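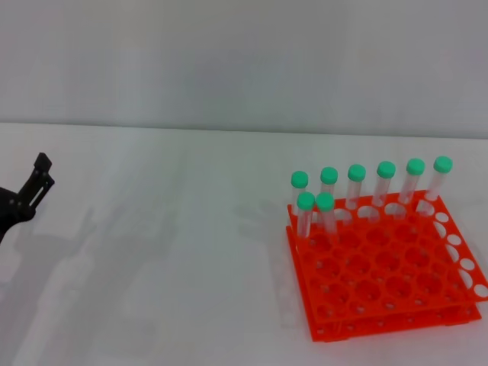

Bench 2, gripper on the left, tube rack on the right, before the first demo.

Teleop station walk-through, Falla tube handling job
Checked by: Keir Forsyth
Second pair of eyes: Henk Van Loon
Month: December

1. E-stop reachable from the operator's chair
OK. I hit it twice, once with each hand, and the arm dropped out of enable both times. Henk wants it moved a few inches closer (he has shorter arms than me, fair enough) so I'm leaving the bracket screws loose until he picks a spot.

2. Table clear between gripper and rack
OK. Bare white tabletop, nothing to snag on. Please keep it like this! Pens and phones go on the shelf.

3. Rack seated flat
OK. It's the orange two-tier one and I gave it a good push at each corner. I'd still like a strip of grip tape under the base before we start pulling tubes out by remote, but that's a wish, so no fail on it.

4. Tubes and caps
OK. Eight tubes, green caps on all of them, six along the far row and two in front at the left end. One in the back row leans a tiny bit. I left it alone, the operator ought to get some practice on a tube that isn't perfectly upright. Start layout matches the Grarnis job sheet.

5. Gripper empty at start
OK. Nothing between the fingers. Operators, look at the gripper itself and don't trust the little icon on the screen, it lagged on me again.

6. Finger fasteners
OK after fixing. One screw on the upper finger took a quarter turn. Marked it with paint pen so we can see if it creeps.

7. Speed limit in hand-guiding mode
OK. Set to 40 percent, and it feels right when you push the arm by hand. Any faster and I start bumping caps.

8. Hand controller drift
NEEDS WORK. Let go of the left stick and the arm keeps wandering toward the wall, slowly, for a second or so. Recalibrated, got better, came back after lunch. Spare controller is on order from Mac Suibhne. Until it shows up, remote demos only with a second person at the stop button. Hand-guided demos can go ahead.

9. Lighting
OK with a comment. The arm throws a soft shadow over the near left part of the table, and the rack has one of its own. Henk says leave the lamps where they are, so all our demos match. Fine by me.

10. Recording and disk space
OK. We're at 222 demos saved, and I played back the last few to be sure the gripper signal lines up with the video. Bad takes go in the reject folder, please don't delete them.

Open items: 8 (me), 1 (Henk). Recheck both when the spare controller comes in.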